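Print this page | E-mail this page

Semstead Community Kitchen: second progress report to the Grarnmont Fund

9 Feb 2026

Dear Oksana Derkach,

You asked for a report of no more than two pages, covering what we said we would do, what we did, and the difference between them. The third part is the longest.

The plan was to have the old Istwood hall kitchen refitted and open to the public by October. We are open. We were not open in October, when the kitchen had a very good ceiling and no floor. The floor had to come up when the plumber went looking for the grease trap marked on the council drawings. He found it in the end under the car park of the bowls club, where it had been serving the bowls club. We now have our own. It was not in the budget and it took 3 weeks, most of them spent waiting for a man to come and look at the hole.

The classes are going better than the building did. We promised 6 a month and have run 6 a month from the day the doors opened, with the exception of one evening when the power went off across half of Istwood and the bread group sat in the dark discussing yeast. I have counted that as a class. If the Fund takes a different view I will understand, though the bread group won't.

Pickling is full, with a waiting list. Budget dinners is full. Cooking for One has had to be moved to the bigger room, which caused some hilarity. Knife Skills for Beginners was slow to fill until we dropped the word "Beginners", and now it is full of beginners. The after-school session is the one that worries me. It was meant to be the heart of the application and it is drawing fewer kids than we hoped, chiefly on account of the bus, which leaves the high school before the bell and not after it. I have written to the bus company. Their reply thanked me for my interest in buses.

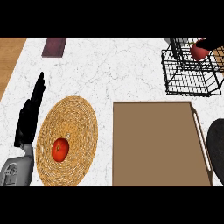

On money, the grant is spent to within $846, and the full accounts are attached as a spreadsheet. The underspend comes from the extraction hood, which we bought second-hand from Mujić, the bakery on the corner, when they upgraded theirs. It works well and on humid days smells faintly of burek. We would like your permission to put the leftover money towards a community minibus hire on the after-school days, for reasons you will have gathered from the paragraph about buses. If that is outside the terms of the grant, the next thing on the list is a second sink. It is much less exciting and everyone wants it.

Erick Athumani has been running the evening program on his own since the start and has asked me to tell you that the target of 20 regular participants was met in the second week. He has also asked me to tell you that he would like an assistant. I said I would mention one of these things and have now mentioned both.

The survey you require has been handed out at every class. The results are positive to the point of being useless. Everybody is "very satisfied" with everything, including the parking, which does not exist. Next time we would like to replace the tick boxes with a blank line and a question about what people cooked at home that week. We tried this out on the budget dinners group and learned far more from it, such as the fact that lentils are winning and that one household has eaten the same soup since the first class and sees no reason to stop.

Still to do before the final report:

Sign for the street. The present one says Semstead Community Kitchen on one side and Istwood Scout Hall on the other, so what we are depends on which way you are driving.

Food safety certificates for the last of the class leaders. The course is booked.

A proper agreement with the playgroup about the storage cupboard. Talks are continuing. They have offered us the bottom shelf.

After-school numbers, as above. I would sooner give you a low figure now and a better one later than pad it out with children who came in to use the toilet.

You mentioned wanting to visit. Please do. Pickling would be the liveliest evening to come along to, though you will be sent home with a jar and the jars are not small. If you are driving, park at the bowls club. They feel they owe us one.

Kind regards,
The coordinator, Semstead Community Kitchen

Attached: accounts (spreadsheet), class timetable, letter from the bus company

Print this page | E-mail this page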